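Simulation & Controllers > Arms > Parallel gripper vs. the Olmedo three-finger, first numbers

benchrat_34
Posted 10 April 2018

OK so I've had the Istau controller running in sim for two weeks now and I finally got to the gripper comparison I kept promising in the Grokomura thread. Same arm, same cell, same pile of household stuff (crate, banana, bowl, Rubik's cube, plate and so on). I'm doing 1000 attempts per gripper, random object, random approach angle. The parallel gripper is finished, the Olmedo is at 295 and chugging along.
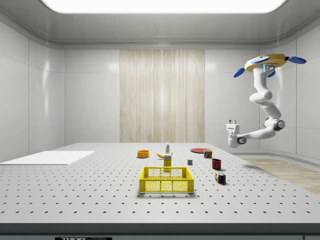 kettlelogic
Why random approach angles though? You'd never let a planner pick those on a real cell. I'd much rather see the top 2 candidates per object, otherwise you're mostly measuring how bad your sampler is.

benchrat_34
Fair, and I do have the planner-picked runs too, I just trust them less! The Istau planner loves coming straight down on everything, which flatters two fingers and makes the Olmedo look like a waste of money. Random at least punishes them both the same way. So far the parallel gripper wins on anything with flat sides and loses badly on the bowl.

The plate is a disaster for both. You come down over it, there's nothing to close on, and the wrist hits its limit before you can get a finger under the rim.

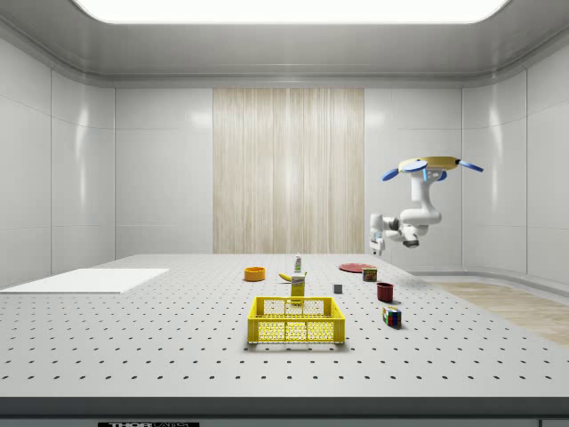 Droswood_fan
Plates are a suction job, full stop. We went through this last June with the Droswood cup and stopped bothering with fingers for anything flat. What friction value are you using, by the way? If you left it at the default then I wouldn't believe any of the cube numbers.

benchrat_34
Not the default, I dropped it quite a bit after the first batch, when everything stuck like it was glued. And yeah, suction for plates, no argument, but then you're buying a tool changer and my budget says hi.

Next thing on my list is the wrist view. I had the camera looking along the arm for one batch because I wanted to know how much of the table I lose to the arm's own body. Quite a lot, as you might guess.
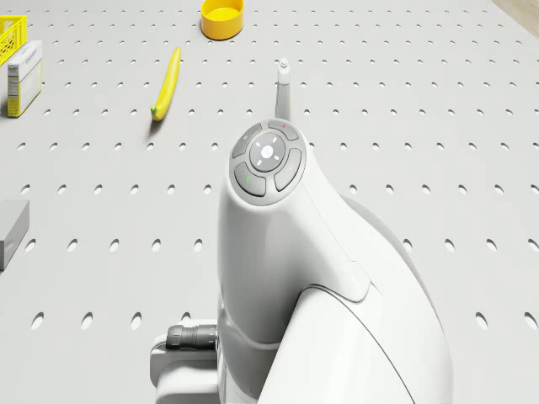

I ended up weighting the overhead view heavier and only using the near one for the last bit of the approach. That cut the dumb misses where it closes on air next to the object. It did nothing for the bowl. Still fighting the bowl.

kettlelogic
I'd go the other way, honest. Overhead is fine until the gripper is over the thing you want, and then it's blind right when it matters. Two side views and skip the overhead.

benchrat_34
Tried it with one far view from across the table, low-ish. Could do a second one from the side if you want to see it, gimme a day or so.
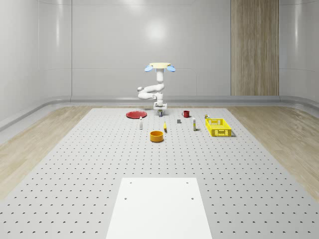 Occlusion is the part I keep going back and forth on. From the far view the fingers are down at that little dark blue cylinder at the back, and I can't tell from there whether they've closed on it or are just hovering, so I go by the force readout every time. Same for the planner, it has no idea either. If I grab the bowl up front it's a different story, you'd get a clear look at both sides of the rim. So maybe the answer is picking the camera per object, which sounds like a pain to tune.

Droswood_fan
Per object is how you end up with 34 config files. Ask me how I know.

kettlelogic
Still say two side views. Post the Olmedo numbers when it's done, and put the friction value in the post this time please.

benchrat_34
Will do. It's running overnight.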